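Desk talk, speaker notes, running version
Updated 2024-12-01

Mic check, water, clicker. Say hi and thank the host before the first slide comes up, because last time I forgot and had to do it at the end.

Opening. Hi everybody, I'm Songül Çetinkaya, and I'm going to talk for 28 minutes about where brushes go. Makeup brushes, paint brushes, the little foam ones you use for stenciling. (Pause here. People laugh or they don't.) I run the small-things side of Harero, so pens, brushes, tweezers, clips, all the stuff that lives on top of a desk and never seems to live anywhere in particular.

Ask for hands: who has a cup full of brushes at home? Keep your hand up if you can pull one out without two others coming along. Wait for it. Most hands go down, and that's the way into the talk.

The cup problem. I love a cup, I really do, I've got my grandmother's old tea glass on my own desk. But a cup lets everything lean on everything else. The handles cross at the bottom, the heads mash together at the top, and if you've got a soft foam tip squeezed in next to a stiff bristle, guess which one gets the dent. Tell the story about the Birkett workshop and the stencil brush with the groove in it. Keep it short! I went on way too long in March.

The drawer problem. Shorter section. Drawers are fine for things you use once a month. For a brush you pick up every day you want it standing up where you can see it, and you want to be able to put it back without looking very hard. If putting it back takes two steps you'll lay it on the table "for a second" and that's where it stays.

Clear holders. Okay, this is the part I get excited about. Divided, see-through, straight sides. You can tell at a glance which section is free, and a handle standing in its own compartment leans a bit but it doesn't wander off into the next one. Slides 9 and 10 go up back to back, don't talk over them, give folks a few seconds.
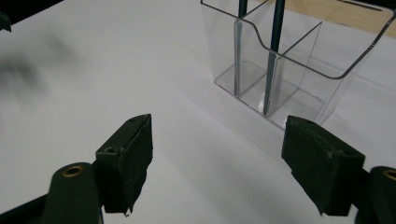
Clear acrylic on a white tabletop, both slides.
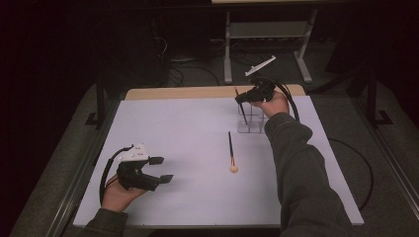 Handle down or tip down? I get this one every single time, so answer it before somebody asks. Handle down, once the brush is dry. If it's still damp, lay it flat on a towel first, with the head hanging over the edge of the table if you can manage it, and stand it up later. Water runs down into the part where the head meets the handle and loosens the glue, and then you've got a foam tip that spins around when you dab. Round foam tips are the worst for this. Mention that I've ruined plenty.

Where to put the holder. Back corner of the desk, on the side of the hand you use. I'm right-handed so mine goes back right. Not up front, you'll knock it with your sleeve. (Do the sleeve thing with my arm, it always gets a smile.) Leave the middle clear for whatever you're working on. If the holder is really light, put something heavier in the back section, like a pair of scissors, so it doesn't scoot when you drop a brush in.

Heights. Tall handles in back, short ones in front. Yes, it's like a class photo. If a brush disappears completely into its section, give it a shallower one, otherwise you'll be fishing around with two fingers.

Cleaning the thing. Skip glass cleaner on acrylic, especially anything with ammonia, it can go cloudy or get tiny cracks. Warm water, a drop of dish soap, soft cloth. Pat dry. Paper towels can leave fine scratches, and you see them the minute the sun comes in. Cotton swab for the corners, that's where the powder and dried paint collect.

Numbers, only if somebody wants them. We sent a one-page survey out to the Jonura mailing list and got 436 replies. The favorite complaint was "I can't find the one I want," with "they fall over" right behind it. The full list is 2259 people, so don't oversell this.

If I'm running long, cut heights and the survey. If I'm running short, do the tea glass story properly.

Questions. Repeat each one into the mic. If someone asks what to buy, say measure your longest handle first and go from there. The Hendavex handout has the measuring sheet on the back, extra copies are in the blue folder by the door.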